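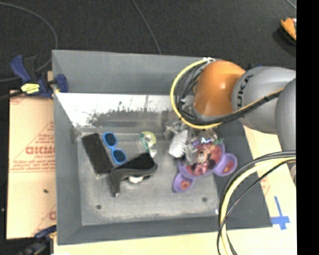 Our house rules for bin picking are finally written up, so a little thread!

1/ Clamp the bin, then put tape down on the bench by it. If the bin shifts overnight, the tape tells you before the arm does.

2/ Give cables a proper loop at the joint. Wide and lazy is good. Run the wrist through its full turn by hand speed first and watch the slack the whole way.

3/ Mix your objects! Sunglasses, a tape dispenser, a Minnie Mouse plate. A bin full of neat boxes teaches you very little about grasping.

4/ Log every attempt, misses included. Our last set at Prolari was 902 picks and the 27 we argued over were the most useful of the lot.

5/ Nobody reaches in until the arm is stopped and the pendant is in your own hand. Yes, even for "just the plate".

6/ Next up is lighting, shiny bin walls are a whole thread by themselves. Send me your rules, I love reading these!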